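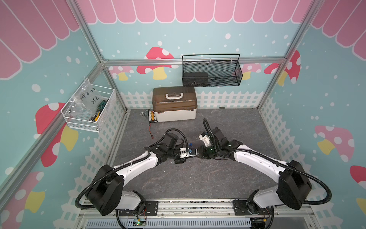 I've sold a lot of boxes in my life and the Plistis carry box is the one I keep taking home from my own stockroom. It's a plain plastic storage box with a lid and a handle, and I know that doesn't sound like much to get excited about, but give me a minute! The color I reach for first is Tea, the one with the white base, the see-through brown lid and the white handle on top, like the one at the back with the battery charging board leaning against it. I love that brown. Clear lids always look a bit like leftovers to me, and solid lids mean I have to open everything to find the tape measure. With the brown you get a hint of what's inside (something yellow, something long, oh right, the screwdrivers) and the clutter still looks calm on a shelf.

Plistis Carry Box, Medium
Item number 111
Color: Tea (white base, brown lid, white handle)
Also in: Smoke, Fern, Plain White
Usually ships from our Trollgate warehouse the next working day

Select a color
Select a quantity
Add to basket
Save for later

What it is

One base, one lid, one handle. The handle sits on the lid and folds down to either side, the lid clips to the base at both short ends, and the whole thing goes together and comes apart without tools. There's a lift-out tray inside that covers half the length of the box, so small stuff rides up top and tall stuff stands next to it. If you don't want the tray, take it out and use it as a desk tidy. I have three of them doing that and I keep meaning to put them back.

The medium is the size I'd tell most people to start with. It holds a sewing kit with the good scissors, or a household first aid kit, or one kid's complete collection of markers with room for the ones that don't work anymore but can't be thrown away. Mine at home is the "where's the" box: spare batteries, the bike light, picture hooks, a tube of glue, the little bag of screws that came with the bookcase.

Dimensions and details

Length: 300 mm
Width: 190 mm
Height with the handle folded: 165 mm
Weight with the tray in: 660 g
Base and handle: polypropylene
Lid: polystyrene, tinted through (the color isn't a coating, so it can't peel)
Tray: polypropylene, white
Feet: four molded pads, no rubber
Made for Plistis by Tanasarn

Folks ask me for inches all the time, so: it's a little under a foot long. Measure your shelf before you order, and measure the opening as well as the shelf itself. I once bought four for a cabinet that had a lip on the front, and I had to tip every single one sideways to get it in, which is a very good way to mix buttons with beads.

How the handle feels

This was the part I was picky about. I've had carry boxes where the handle is a thin little strip and by the time you've walked from the car to the house it has drawn a line across your fingers. The Plistis handle is wide and rounded underneath, and it stays where you put it when you lift it up instead of flopping back onto your knuckles while you're fiddling with the clips.

Please do close both clips before you pick it up. I know, I know. But the handle is attached to the lid, so if the clips are open you'll be holding a lid and your buttons will be on the floor. You'll hear a click on each side. One click is not enough, and I say this as a person who has crawled under a couch for a thimble.

Load limit is 5 kg by the handle. If you want to put more than that in it (canned goods, all your wrenches, rocks, my nephew did rocks) then carry it from underneath with both hands.

Stacking

They stack with the handles folded flat. The feet on the bottom of one drop into a shallow groove around the lid of the one below, and they stay put if you bump the shelf. I'd go three high when they're full. Mine are four high in the hall closet and it's fine, but I get nervous pulling out the bottom one, and the bottom one is always the one I want.

The medium will stack on the large, with a gap left over at one end. The small doesn't lock onto either of them. I've complained about this to Keith Ruddock, who buys for us, and he has complained to Plistis, and apparently it would mean a whole new mold. So it just sits on top and looks cute.

Cleaning

Warm water, dish soap, soft cloth. The base, tray and handle can go in the top rack of the dishwasher. The lid can't! Heat makes it go cloudy, and scouring pads will scratch it. Glass cleaner is also a no for the lid, as is nail polish remover (ask me how my first one got its fingerprint). Permanent marker on the white base comes off with a dab of toothpaste and some patience.

If you want to label it, use paper tape or the clip-on label holder, item sold separately. Stickers do come off the lid but they take their time about it.

What I'd put in it, and what I wouldn't

Good: sewing, knitting notions, fishing bits, nail polish, cables and adapters, chargers, cake decorating tips, dog grooming stuff, seed packets, board game pieces from the box that split. It's a nice box for a work area too, the kind you park at the back of the bench and drag forward when you need it. The base is stiff enough that you can lean things on it and it won't bow in.

Not so good: anything wet, anything you need sealed. There's no gasket in the lid. Dust mostly stays out, water doesn't. I wouldn't use it for flour or for storing food in general, and I wouldn't leave it outside on a porch, where the sun will fade the Fern lid in a summer or two. (Tea and Smoke hold up better. I had a Tea one on a windowsill for ages and the only thing that faded was the thread in it.)

Loose batteries in any plastic box: keep the ends from touching each other or a pile of paper clips. A cheap battery sleeve is fine. I use an old pill organizer.

Colors

Tea is the best seller and the only one I can promise is always on the shelf. Smoke is gray and a touch darker, so you see less. Fern is a soft green and sells out every September when people set up craft rooms and classrooms. Plain White has a solid white lid and is for people who do not want to see a single thing that's inside. I respect that.

The handles are white on all four. You can mix and match lids and bases within the same size, and we sell lids on their own if one cracks. Order by size, then color. The medium lid doesn't fit the medium base from the old square-cornered range, so check the corners on yours before ordering. Rounded corners are the current ones.

In the carton

1 base
1 lid with handle fitted
1 lift-out tray
1 folded care card

The box comes with the handle already on. If it pops out of its sockets in the mail (it happens, usually when something heavy has been sitting on it), squeeze the two ends together gently, line up the pegs and let go. Don't force one side in and then the other. If a peg has snapped, send us a picture and we'll put a new lid in the mail. You can keep the old one.

Customer comments

"Bought one for my fly tying stuff and went back for two more. The tray is the right depth for hooks. Wish it had dividers."
Jirayu Sriwong, Pliltmont

"Nice box. Lid is darker than I pictured but I got used to it in a day and now I like it. Clips were stiff for the first week."
M., verified buyer

"Three stars because mine came with a scuff on the lid. They replaced it. Would be four or five if there was a bigger tray."
Dell's mom, verified buyer

"Handle is comfy. I have arthritis in my thumbs and can carry this full of yarn and needles. The clips I open with the side of my hand."
Verified buyer

A note on the dividers, as Jirayu isn't the first to bring it up. We do carry a divider strip now, sold in a pack of six, and it can be cut down with kitchen scissors to fit the tray. They press into the ribs along the sides. They won't fit the tray in the small.

And about the stiff clips: yes, they're tight when new. Open and close them a bunch of times while you're watching TV and they loosen up. Don't oil them, it only collects lint.

Questions I get a lot

Will it fit letter-size paper flat? The large will. The medium won't, but it takes folded patterns and greeting cards standing up, with the tray out.

Can I padlock it? There's no hole for one. A luggage strap around the whole thing works okay if you're trying to slow down a toddler.

Does it smell? A little, on the first day. Leave the lid off overnight.

Can I stand on it? Please don't.

Shipping and returns

Flat rate shipping on up to six boxes. Trays come packed inside the boxes and the boxes come nested only if you order bases by themselves, so a big order will show up in a big carton. Returns are fine within 30 days if it's clean and has both clips. Pickup from the Trollgate counter is free, just ring the bell twice, the first ring tends to get lost in the back.

Page updated 2018-01-14

Goes well with

Plistis Divider Strips, pack of six
Plistis Clip-On Label Holder
Plistis Carry Box, Large
Replacement Lid, Medium, Tea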